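Ticket: Afternoon glare and heat, second floor meeting room, Escobar building

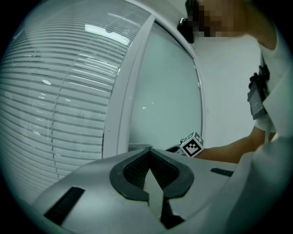
Window side of the room, blinds down.

Status: Open, waiting on part
Opened by: Rocío Ocampo
Assigned to: Fomness building support
Priority: Normal

Problem as reported
Room gets too warm after lunch and the thermostat does not seem to do anything. Setpoint is 70, wall display reads 76 by 2:30 pm. Air from the ceiling vent is weak. Started in June. Mornings are fine. People have been propping the door open, which makes the hallway warm too.

Log

9:10 am. Called Rocío. She confirmed the setpoint was not changed by anyone in her group. Asked her to keep the door closed today so we can get a clean reading.

9:40 am. Checked the Gellura controller from the desk. Room shows as occupied, cooling mode, no alarms. Damper command is 100 percent. Damper feedback is blank. Other rooms on the same branch show normal feedback.

10:25 am. On site. Replaced the batteries in the wall display and compared it with a hand thermometer. The two agreed within a degree, so the sensor is OK.

10:50 am. Opened the ceiling access. Damper blade is sitting mostly closed even though the command is 100. Power at the actuator is good. Cycled power at the transformer. Actuator hummed and did not move.

11:05 am. Released the clutch and turned the blade by hand. It moves freely, no binding. Set it open and locked it there. Airflow at the vent is much better.

2:35 pm. Room reads 71 with the door closed. Left the damper locked open for now.

Note from Rocío, 3:15 pm
Much better this afternoon, thank you. It may be too cold first thing in the morning with the vent stuck open. Can it be set halfway until the part comes in? Also the glare on the wall screen is still a problem. Should that be a separate ticket?

Reply from support
Yes, please open a separate ticket for the glare. That one goes to furnishings and not to us. I will change the title on this one when it closes. On the damper, halfway is fine. I will come by before 5 and reset it.

4:40 pm. Damper reset to half open and locked. Rocío told to call the desk if the room goes over 74.

Cause
Failed damper actuator. Not a thermostat fault.

Parts
1 replacement actuator, Prirnumov, same mounting as the old one. Supplier quotes 9 business days. Ordered under the Escobar maintenance account.

To do when part arrives
Swap actuator and unlock blade.
Run full open and full close from the controller, confirm feedback reads 0 and 100.
Check the actuator in room 13, same age and model.
Return setpoint limits to default.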